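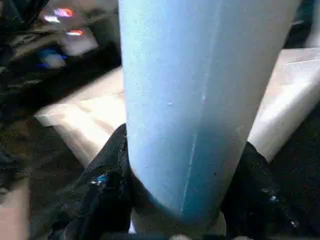

4. Setting the Delay on the Broveck Dehumidifier

The box promises dry air overnight. Treat that as a sales line and measure for yourself.

1. Stand the unit on a level floor, 200 mm from any wall.

2. Set the target to 60 percent. Lower settings are offered – we have yet to see a basement that needed them.

3. Write down the meter reading before you switch on. 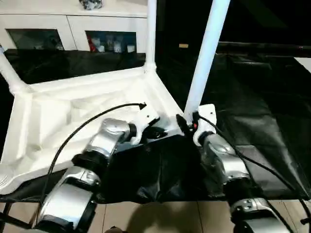 4. Run the unit for 174 minutes, then read the meter again. Ignore the "Smart" light, which comes on whatever the air is doing.

Note: The 600 ml tank fills sooner than the chart claims. Check it twice on the first day.

CAUTION: Do not run the unit on an extension cord, even one sold as heavy duty. Unplug before removing the tank.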